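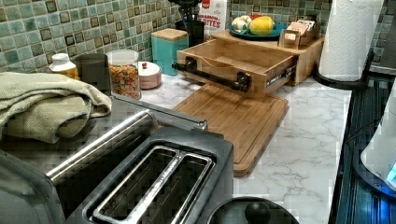

Counter Riser, Kitchen Corner

I've been told for years that a riser shelf "doubles your counter." I have my doubts. Ours is light bamboo, and so far it has given a plate of produce somewhere higher to sit. The mango looks good up there, I'll admit.

The drawer
Open, with nothing in it. Black pipe-style handle, very handsome. Hatsue Tsuji swears by hers for tea bags. Our packets stand in a small wooden box on top, so what is the drawer for?

The back row
Ring cereal in a clear jar, a dark gray canister, a little lidded pot with a red knob. The other cereal is still in its box, so much for decanting.

The toaster
Two long slots and a lot of steel. It takes up more room than the riser was supposed to save. Check back in March.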